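Objet : Re: [kiver-atelier] Jeu dans les doigts de la pince, procédure de réglage

Essai de cet après-midi, doigts ouverts en grand :

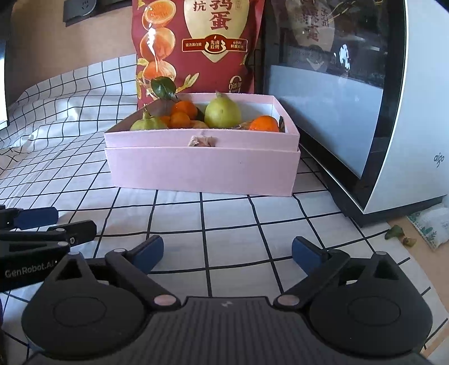
Pince à main, tampons bleus, devant le carton rose de fruits.

Bonjour Kevin, bonjour la liste,

J'ai relu ta procédure deux fois et je ne suis pas convaincue. Tu demandes de resserrer les pivots tous les 300 cycles. D'où sort ce chiffre ? Chez Gokthorpe on a laissé une pince tranquille jusqu'à 500 cycles et le jeu mesuré au bout du doigt n'avait pas bougé. Celle qu'on resserrait sans arrêt, en revanche, a fini par fermer de travers, le doigt gauche en retard sur le droit.

Avant de toucher aux vis, je regarderais les tampons. Un peu de jus d'agrume séché là-dessus et l'orange glisse, tout le monde crie au jeu mécanique. Chiffon humide, séchage, nouvel essai. Si ça glisse encore, on démonte.

Pour la graisse Rokix, je demande à voir. Lynch en a mis sur les axes en juillet et on a retrouvé de la poussière collée partout en ouvrant le capot. Je préfère à sec, quitte à changer les bagues plus souvent.

Kevin Ó Briain a écrit :
> Pour les pinces qui ont du jeu : ouvrir les doigts à fond,
> couper l'alimentation, resserrer les deux pivots d'un quart
> de tour, remettre une goutte de Rokix. À refaire tous les
> 300 cycles. Ensuite refaire le zéro, doigts fermés.
> Chez nous ça règle le problème à tous les coups.

« À tous les coups », sur combien de pinces ? Et le zéro doigts fermés, d'accord, mais avec des tampons neufs ou usés ? L'écart suffit à fausser l'ouverture sur un petit fruit, alors que sur une grosse pièce ça passe inaperçu.

Envoie tes relevés avant et après resserrage, je les mettrai à côté des nôtres. D'ici là je ne change rien à la fiche d'entretien.

Nuala Cronin
atelier Gokthorpe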